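Regeln für Greifer? Ja bitte!

Ich gebe es zu: Als mir die Leute von Vedetti ihr Regelheft in die Hand drückten, wollte ich es erst mal als Untersetzer benutzen. 22 Seiten darüber, wie man einen Handgreifer führt, damit ein Roboter später etwas davon lernt – muss das sein? Einen Nachmittag später hatte ich Eselsohren drin.

Regel eins gefällt mir am besten: Der Tisch bleibt, wie er ist. Also wird vor der Aufnahme kein Plüschhase weggeräumt und kein Ventilator versteckt (mein innerer Ordnungsmensch litt!). Regel zwei: Finger offen ans Ziel heran, kurz innehalten, dann erst zufassen. Klingt banal, aber ich war jedes Mal zu hastig.

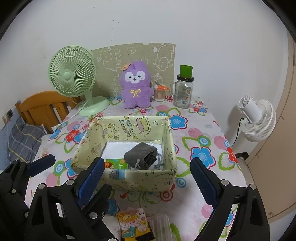 Was nach dem Griff kommt

Jetzt wird's pingelig. Jeder Durchgang bekommt ein Protokoll, auch der verpatzte, und gelöscht wird nur zu zweit. Von meinen 30 Versuchen mit Stoff und Kordeln mussten also alle in die Liste, samt Fluchen in der Kommentarspalte. Bei Plekness, dem Partner in Jundmont, liest das dann tatsächlich jemand gegen. Seit Januar sind dort 1,092 Durchgänge zusammengekommen, und 237 gingen mit Rückfragen zurück, meistens wegen fehlender Angaben zum Licht.

Ob ich das Heft zurückgebe? Erst mal nicht, Kapitel vier über Scheren habe ich noch vor mir.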